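Updated Jun 7, 2023

## Why is orange so easy to see?

Colour begins with light. White light is a mixture of wavelengths, and each wavelength looks like a different colour to the eye. Orange sits between yellow and red.
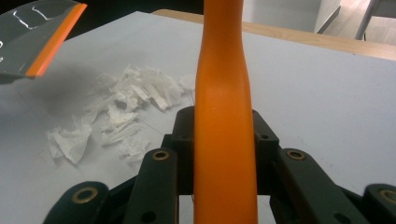
**How does the eye detect orange?**

The back of the eye has 3 types of cone cell. Orange light produces a strong signal in one type, a weaker signal in the second and almost none in the third. The brain compares the signals.

A pigment is a substance that absorbs part of the light and reflects the rest. Orange pigment absorbs most of the blue.

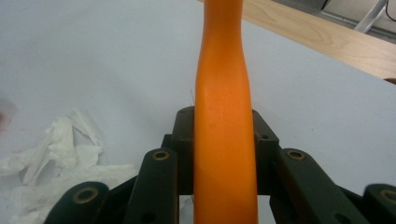 Shading changes how much light reaches the eye from a surface. A rounded object receives uneven light, so one pigment can give several oranges. The tall orange shape is lighter on its left side and deeper on its right. Painters copy this effect by mixing 2 or more shades.

**Try it:** Colour a strip of paper orange, roll it into a tube and hold it near a lamp. Turn off the other lights.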